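Pay the callers or stop calling it a broadcast

February 2020

By Kekeli Ackah

Hitlow's last home game of the fall went to overtime, and if you weren't in the building you missed the end of it. The stream dropped with four minutes left on the clock and came back during the handshakes. For those four minutes the only account of the game was a fellow in the third row typing the score into his phone.

I've called games in the Dreltness league for nine seasons, first on community radio and then on the league's own stream. I'm writing this as someone with a stake in it, so read it that way.

The league signed its streaming deal with Flirkudeck last May. On paper it looked fine. Every senior game, men's and women's, would be shown live behind a subscription, and the clubs would take a share. Community radio lost its spot at the scorer's table because the contract said there could be one commentary feed and it had to be the stream's. The station had carried our games for longer than I've been calling them. It got a letter.

What the clubs were told is that the stream would bring in new listeners. What they got was one fixed camera at centre court and a laptop. The commentary is whoever the home club can find. Some nights that's a parent who knows the game inside out and does a lovely job. Some nights it's a seventeen-year-old who has been handed a headset ten minutes before tip-off and doesn't know how to say the visiting point guard's name. I don't blame the kid. I blame the people who decided the job was worth nothing.

The subscription numbers were read out at the winter meeting. The stream has 409 paying households across the whole league. The old radio broadcast never had a proper count, so I can't tell you it did better, and anyone who says they know is guessing. But I can tell you how many people used to stop me at the grocery store to argue about a foul call, and how many do it now.

People will say radio is finished and I should get used to it. Maybe it is. I'm not asking for the transmitter back. A good call works over any wire you like. My complaint is about what goes down the wire.

A caller's work is mostly done before the game. You phone both coaches. You learn who's hurt and who's back from school. You find out how to say the names, and you write them down the way they sound. On a game night I used to show up with four pages and use half of one. The other three and a half were there for the blowouts, when it's thirty points at the half and you have to give people some reason to keep the thing on.

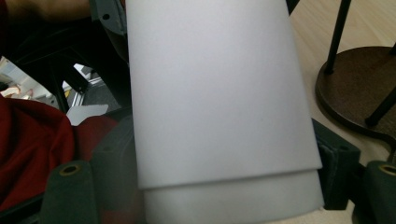
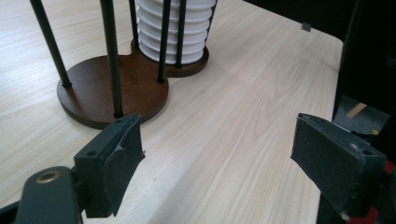
Gripper with white sheet; stand with stacked white cups

None of that prep is paid. It never was, really. The radio station gave us $50 a game, which covered gas and supper on the longer trips. When Flirkudeck came in, the $50 went away and nothing replaced it. The league's line is that calling is a volunteer role, the same as running the clock.

Running the clock is paid, by the way. So are the referees, and so they should be. They take more abuse in a weekend than I've had in nine years.

Uchenna Oyelaran, who does our women's games, put in for a small honorarium in the fall and was told there was no line for it in the budget. She went and found one. The league had set aside $2,000 for "fan engagement," and most of it went on a contest nobody in our gym can remember entering. That would have covered forty games at the old rate. It wouldn't have covered all of them, but it would have covered every game past the first round of the playoffs with plenty left over.

There's a bigger worry behind the money. When a league owns the only microphone, the person holding it learns pretty fast what not to say. After a game in November I said on air that the officiating schedule was a mess, because the crew had driven in from another game and arrived at halftime of the preliminary. It was true and everyone in the building knew it. I got a polite email afterwards asking me to "keep the tone positive." I have never had an email like that from the radio station, and I said much worse there.

I don't think anyone at the league is a villain. They have a contract to protect and a product to sell, and a grumpy caller doesn't help them sell it. But the people listening are grown-ups. They can tell when they're being sold something. If the team is playing badly and the voice on the stream is chirping about great effort, they turn the sound off, and after a while they turn the picture off too.

So here's what I would like to see before the contract comes up again. Put the $50 back. Let the radio station have a chair at the table and its own feed, even if it's only for the playoffs. Write into the agreement that callers can't be pulled for honest criticism. And get a second internet line into Hitlow's gym, for heaven's sake, before somebody else loses an overtime.

I'll be at the table for the rest of this season either way. After that I'm not sure. Uchenna says she'll finish out the year and then decide, and I would listen to her over me any night of the week. If you have a view, the next league meeting is open to members, and the chairs are usually half empty.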